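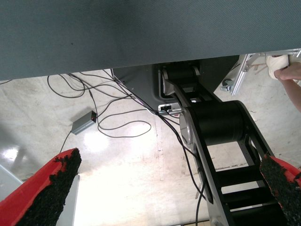 Second arm from the wrist of the first. Small gray box on the floor, probably a power adapter or hub, red light on.

I redid the cabling and the finger pads on the two-arm cell in August, and these are my notes, mostly so I do not have to work it out again next year. The cell runs a small gear placement job we call Truseden. The controller is a Nekska unit and the cable sleeves come from Praditz.

The fault that started it was a dropout on the second arm. It would run clean for 90 cycles or so on the log, then lose the wrist camera for a moment and stop. I swapped the camera first and got the same fault. Then I swapped the hub port and got the same fault again. What fixed it was the length of the lead between the base connectors and the first clip. With the arm folded it had slack, and with the arm at full reach it pulled on the plug. I moved the clip down and reseated the plug.

The floor cables are still a mess. They lie in loops near the base and I have left them that way for now, as every one of them has to come out again when the new base plate arrives. Labels at both ends first, then tidy.

Pads next. The black grip material wears from the top edge, where the fingers close on thin parts. Once it gets ragged there the grip point moves and small gears tilt on release. My rule is to change the pads on both fingers together. Scrape the old glue off completely, degrease, press the new pad on and leave it clamped overnight. Then rerun the gripper zero, or the force reading will be off by the difference in pad thickness. 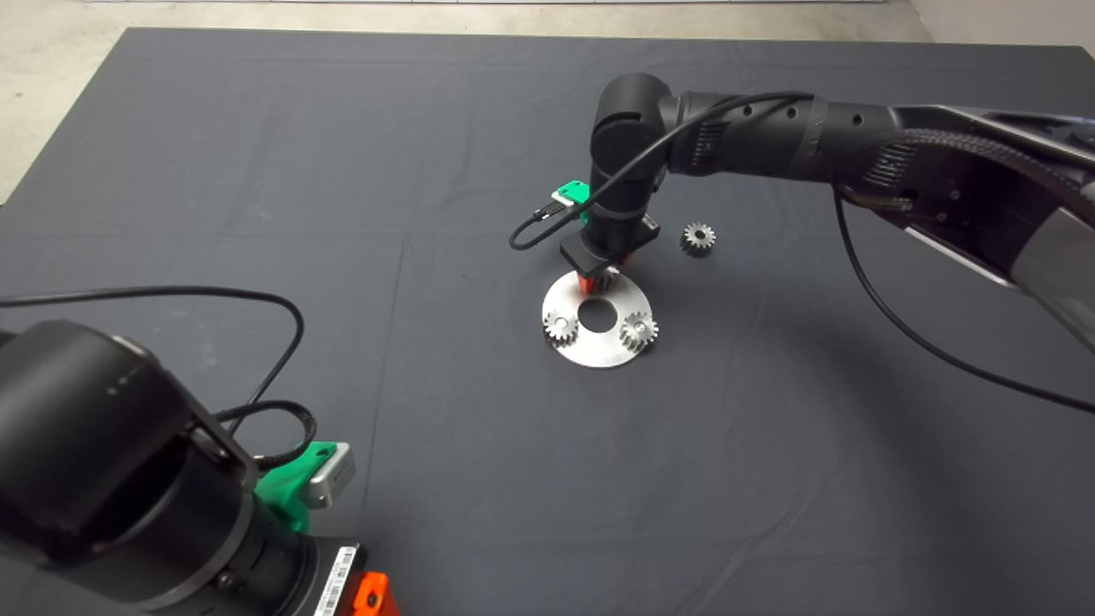
Belt tension gets checked after any work on the wrist cables. The upper link has an exposed toothed belt, so it can be checked in place with a fingertip and a steel rule. I look for crumbs between the teeth while I am there. For the test afterward I use the flat ring plate and 3 small spur gears on the dark cloth, and move them at low speed with the loop of cable beside the wrist in plain view. If that loop tightens at any point in the move, the clip goes back one hole.

The setting for the low speed test is 535 in the Cho config file, under the wrist section. Put it back to the normal value when done. I forgot once and lost a morning to it.

Still open: a proper strain relief for the lead at the base, and a spare set of pads cut in advance. The run after the cable change was 100 cycles with no dropout - fewer than I would like, but enough to hand the cell back.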